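Thu 5 April

Rain until two, so we stayed in. I did the washing, then sorted the play kitchen things for the toy library before Ljubica Milošević comes for them on her way home. Two bags so far. The checked cloth is staying out until the end.

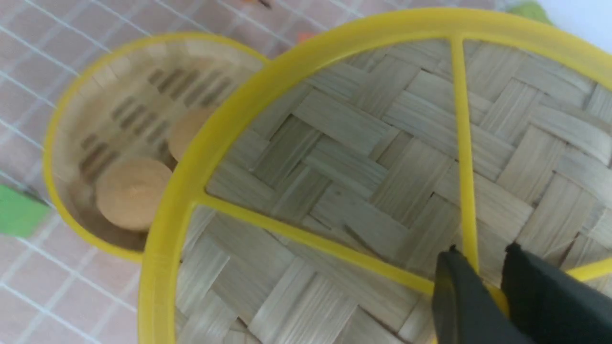
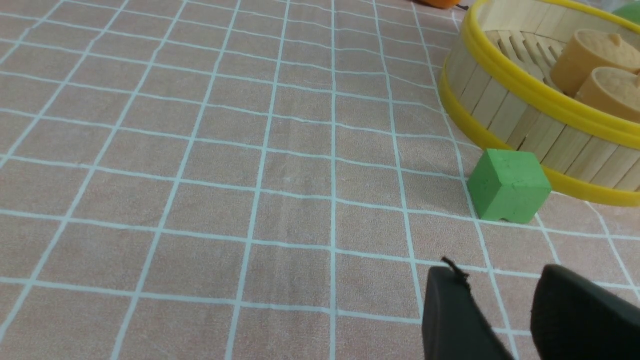
Wrote the labels after lunch. Ljubica wants every set in its own bag with a card, and a price on the card in case a family loses it. I had no idea what to put for most of them. The bamboo steamer with the yellow rings is nicely made, with a slatted floor, and I would have been glad of one that size for real dumplings. I put the toy buns down on the same card, as they are no use apart. The green foam cube belongs with the blocks, so it got its own line. Kulap rang in the middle of this about the Huvia bill, which came to 196 again. Told her to pay it and argue later.

Soup for supper. Bujar didn't want any and had toast. I still have to find the lid for the big tub, and the cloth needs ironing before it goes anywhere. Ljubica texted at six to say she is coming tomorrow instead.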